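Labor für Assistenzrobotik Loleda
Beiträge
Oktober

Labor für Assistenzrobotik Loleda
1/14
Am Sonntag kam es an unserem zweiarmigen Versuchsstand zu einer Störung mit anschließendem Schutzhalt. Personen wurden nicht verletzt. Wir informieren in diesem Thread über Hergang, Ursache und Maßnahmen.
38 Gefällt mir

2/14
Betroffen war die Versuchsreihe Csonka. Gegenstand der Reihe ist der Umgang mit hängenden und dünnen Gegenständen, derzeit am Beispiel von Kalligraphiepinseln, die an einem Ständer hängen. Verantwortlich für die Reihe ist Réka Dudás.
21 Gefällt mir

3/14
Der Aufbau besteht aus zwei Armen mit Greifern, einem Pinselständer aus dunklem Holz, einem Stiftehalter aus schwarzem Drahtgeflecht und einer Schreibunterlage mit rotem Übungsraster. 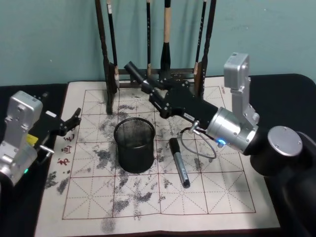 4/14
Die Störung trat im Durchgang 134 von 141 auf. Der rechte Arm sollte einen Pinsel aushängen und in den Stiftehalter stellen. Beim Anheben löste sich die Schlaufe des Pinsels nicht vom Haken. Die Steuerung wertete den Griff dennoch als abgeschlossen und gab die Querbewegung frei.
44 Gefällt mir

5/14
In der Folge zog der Arm den gesamten Ständer mit. Ein Kippen wurde durch die diensthabende Aufsicht, Leopold Ortner, verhindert. Herr Ortner betätigte den Not-Halt. Beide Arme kamen bestimmungsgemäß zum Stillstand.
57 Gefällt mir

6/14
Die Auswertung der Protokolldaten durch Po-yen Cheung ergab: Die Kraftüberwachung am rechten Handgelenk hatte den Anstieg der Zugkraft erfasst, die Meldung wurde jedoch von einem Filter unterdrückt. Dieser Filter war für eine frühere Versuchsreihe mit schwereren Gegenständen eingerichtet und beim Wechsel auf Csonka nicht zurückgesetzt worden.
63 Gefällt mir

7/14
Ein Defekt der Mechanik lag nicht vor. Gelenke, Greiferfinger und Verkabelung wurden geprüft und ohne Befund freigegeben. Am Ständer selbst ist kein Schaden festgestellt worden.
19 Gefällt mir

8/14
Zur Einordnung: Die Pinsel unterscheiden sich im Durchmesser erheblich. Drei haben einen schlanken schwarzen Griff, der vierte ist deutlich größer und geht unterhalb eines hellen Griffstücks in eine breite schwarze Zwinge über. Ein einheitlicher Schwellenwert für die Zugkraft ist unter diesen Umständen nicht sachgerecht.

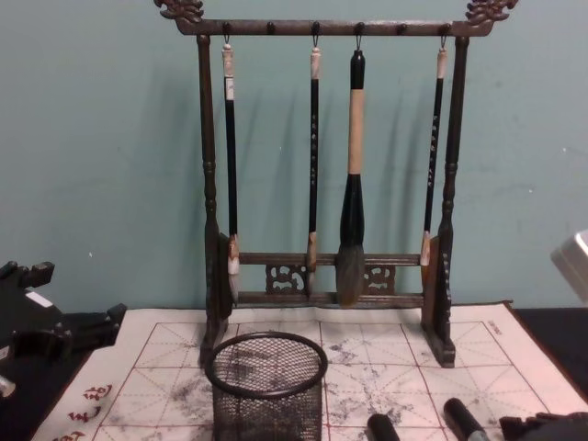 9/14
Seit Montagfrüh gilt daher eine geänderte Betriebsanweisung. Grenzwerte für Kraft und Drehmoment sind je Gegenstand zu hinterlegen. Ohne gültigen Eintrag wird die Bewegung nicht freigegeben. Eine Übernahme von Werten aus anderen Versuchsreihen ist unzulässig.
35 Gefällt mir

10/14
Vor jeder Querbewegung erfolgt nun ein Probehub mit einer Wartezeit von 2 Sekunden. Bleibt in dieser Zeit eine Restkraft in Richtung des Hakens bestehen, senkt der Arm den Gegenstand ab und fordert eine Quittierung durch die Aufsicht an. Die Quittierung darf nur am Bedienplatz erfolgen – keinesfalls durch Hineingreifen in den Arbeitsraum.
41 Gefällt mir

11/14
Die Geschwindigkeit beider Arme bleibt in der Nähe des Ständers bis auf Weiteres herabgesetzt. Ein Durchgang dauert dadurch etwa 10 Sekunden länger. Diese Verzögerung nehmen wir in Kauf.
16 Gefällt mir

12/14
Mehrere Rückfragen betrafen den linken Arm. Dieser befand sich zum Zeitpunkt der Störung in Warteposition und war am Hergang nicht beteiligt. Seine Parameter wurden gleichwohl überprüft. Dabei zeigte sich derselbe nicht zurückgesetzte Filter. Der Eintrag ist inzwischen gelöscht.
29 Gefällt mir

13/14
Die Durchgänge ab 134 werden unter den neuen Bedingungen wiederholt. Die zuvor aufgezeichneten Durchgänge bleiben im Datenbestand, erhalten jedoch einen Vermerk zur abweichenden Filtereinstellung. Partner, die bereits mit diesen Daten arbeiten, werden von Zsófia Vida schriftlich benachrichtigt. Die Vorversuche der Reihe Balo sind nach derzeitigem Stand nicht betroffen, ihre Prüfung ist noch nicht abgeschlossen.
24 Gefällt mir

14/14
Der Störungsbericht liegt der Laborleitung vor und kann von Projektpartnern über die Geschäftsstelle angefordert werden. Ansprechpartner für sicherheitstechnische Fragen ist Andor Pintér.
32 Gefällt mir

Nachtrag
Auf Nachfrage teilen wir mit, dass der Not-Halt unabhängig von der genannten Kraftüberwachung arbeitet und von der fehlerhaften Filtereinstellung zu keinem Zeitpunkt beeinträchtigt war. Die Funktionsprüfung des Not-Halts wird weiterhin vor jeder Schicht durchgeführt und im Schichtbuch vermerkt.
18 Gefällt mir

Nachtrag 2
Die für diese Woche vorgesehene Vorführung der Reihe Csonka entfällt. Angemeldete Gäste erhalten einen Ersatztermin per E-Mail. Der Versuchsstand Drutodham im Nebenraum ist von der Störung nicht berührt und kann nach Anmeldung wie gewohnt besichtigt werden.
11 Gefällt mir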